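Equipment Planning Forum: Second arm for the Ernmont teaching lab

n.khalaf
The department asks for comments on the June equipment request. It covers 2 grippers and 24 simulator seats at 989 per seat. The arm itself would be deferred to the next budget year.

h_tiedemann
I do not support the deferral. Students require time on hardware, and the Wetitz quotation will lapse.

suha.karam
I would ask Mr. Tiedemann to consider the cube exercise first. It runs fully in simulation — no bench space is needed.

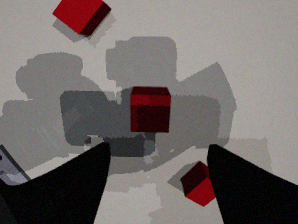

Cube exercise, simulator view between the gripper fingers. Three red cubes on a gray surface.

h_tiedemann
The exercise is adequate for an introduction. It does not teach maintenance, and the request has no line for spare fingers.

w.akl
Could the seats be reduced to 19? The balance could be held for spares.

n.khalaf
Nineteen is acceptable to me. I will revise the request and post it in this thread by 4 p.m.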